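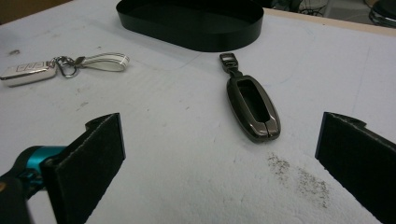 A white fob and its keychain, with an oval tray behind.

How to stop losing your keys
Naretlow Household Notes
Updated 10 April 2023

I have lost my keys in the fridge, in a wellington boot and, for most of one May, inside the cover of a sofa cushion I had washed and put back. I mention this so you know the advice below was not written by a naturally tidy person. Naturally tidy people give terrible advice on this subject. They say "I just always put them in the same place", as if that were a method.

It is the method, unfortunately. What follows is how to get yourself to do it.

What you will need

A shallow dish or tray
A hook or two, if your household is the hanging sort
A few coloured key caps or a paint pen
One spare set of whatever opens your front door
An afternoon, most of which will be spent on step 1

Step 1. Find out which keys you own

Empty every drawer, coat, bag and jam jar on to a table. You will be surprised and slightly ashamed. My own first haul came to 33 keys for a flat with 2 doors, and included one for a bicycle lock that was stolen along with the bicycle.

Take each key and try it in everything. Front door, back door, windows, shed, meter cupboard, filing cabinet, suitcase. Label it as soon as it turns. A scrap of masking tape will do for now. Do not tell yourself you will remember, as that is how the jam jar got full.

Keys that fit nothing go in an envelope. Write the month on the front and put it somewhere dull. If you haven't needed it in a year, take the lot to a scrap metal bin. You may keep one mystery key for romantic reasons.

Step 2. Cut down the bunch

A big bunch of keys is harder to lose, people say. It is also harder to carry, so you put it down more often, and each time you put it down is another chance to walk off without it. Carry what you use every week. Everything else stays at home on its own labelled ring.

Loyalty tags, bottle openers and the plastic coin for the supermarket trolley all count as weight. I kept the trolley coin. I am not made of stone.

If you have a car fob, put it on a clip so it can come off the house keys in one go. You will be glad of this the first time a garage wants the car and you would like to get back into your own kitchen.

Step 3. Watch where you put them down now

For a week, change nothing. Each time you come in, notice where the keys land. There will be a favourite spot, and it will not be the handsome shelf you put up for the purpose. In my case it was the top of the microwave.

Put your tray there. This is the step that people get wrong. They choose the spot they would like to use, buy something nice for it, and carry on using the microwave. A lovely key cabinet from Toivonen hung in my hall for two years holding a single takeaway menu.

If the favourite spot is truly unsuitable (the edge of the bath, a windowsill that can be reached through the letterbox with a bit of cane), move in small stages. Shift the tray an arm's length at a time and leave it a few days between moves, as you would with a nervous cat's food bowl.

Step 4. Choose the tray

Shallow beats deep. Anything deep enough to hold keys out of sight is deep enough to hold batteries, foreign coins and a tube of lip balm on top of them. You want to be able to check it from across the room while putting on a shoe.

A raised rim helps if you throw from a distance. A felt or cork lining helps if you live with someone who goes to bed before you do. Size matters less than you would think, but if the post fits in it, the post will move in.
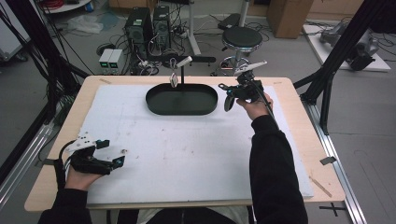
An oval tray with a thin upright rod.

Hooks work well for people who hang up their coats. You know whether you are one of these. If your coat is presently on a chair, get the tray.

Step 5. Make the keys tell themselves apart

Two nearly identical brass keys are a small daily insult. Put a coloured cap on one, or a dab of paint on the head of each. Pick colours you can tell apart under a bad porch light, so not navy and black. For the dark, file a small notch in the head of the front door key, well away from the part that goes in the lock, and find it with your thumb.

Never put your address on the ring. If you want lost keys to come home, use a phone number or one of the numbered tag schemes. Mine is tag 2509 with Plivport, and it has come back once, from a bus.

Step 6. Lodge a spare

Under the flowerpot is where everybody looks, burglars included. The same goes for the fake rock, which has never resembled any rock found in nature. Leave the spare with a neighbour you like, and take one of theirs in return so that both of you have a reason to behave.

Test the spare before you hand it over. Copies of copies get vague round the edges, and the little kiosk in Cirnbridge that cut mine produced something that would open the door only if you lifted the handle and leaned.

If you lose them anyway

Check the outside of the door first. Then the pocket of the coat you wore yesterday, the bag inside the other bag, and wherever you set down the shopping. The fridge is worth a look. Keys travel with milk.

Leave the locksmith until last, as a call-out on my street starts at £70 before anyone has touched the lock. Ring the neighbour with the spare before that, and apologise if it is after ten.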